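Care of the hand-held grippers at Faddale

The Muvura project records manual tasks with hand-held grippers, which are worn by use in much the same way as the tooling on a robot arm. This page shows the grippers at the Faddale site. The notes are taken from the maintenance record kept under the direction of Mojtaba Dehghan and were last revised on 22/01/2020.

Finger pads. Each gripper closes with two black padded fingers, faced on the inside with a dark textured mesh. The mesh is brushed clean at the end of each session and the pads are replaced in pairs after 3000 closures - sooner if the facing has begun to lift.

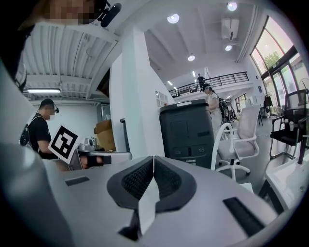 Stullden asks whether a single worn pad may be changed by itself. The record advises against it, as a new pad set against an old one shifts the closing point. One unit, number 462, was withdrawn in September for this fault and returned after a fresh pair had been fitted and its closing width checked.

Marker cubes and cables. The printed cubes must sit square on their mounts. They are wiped with a dry cloth only, and the cables are checked along their full length before work at the sinks.

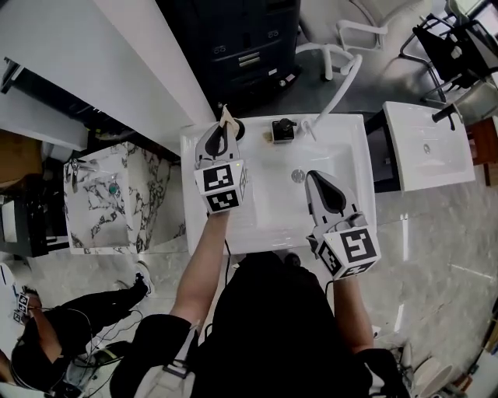

Nazari would add that the cube screws deserve the same attention as the cables, having found that a slight looseness there spoils the calibration long before it can be felt by hand. The screws have been included in the weekly check.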